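Stick welding

Stick welding is a way of joining steel with a coated metal rod that melts as it goes. It is cheap, loud and forgiving of rust, and is the process most beginners are told to learn first and most hobbyists quietly abandon.

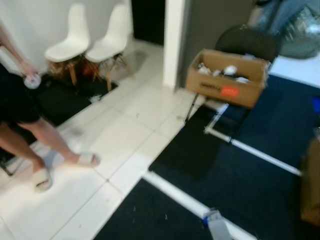 White molded chairs against a white wall.

The Drallisura, a buzz-box sold out of Clevside, weighed 168 pounds and was advertised as portable. Rodica Dinu's shop manual for it ran to two editions - the second mostly corrected the first.

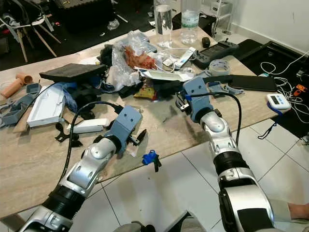 Two robotic arms at a cluttered table.

Damp rods are the usual cause of poor welds, though welders tend to blame the machine. Slag must be chipped off between passes.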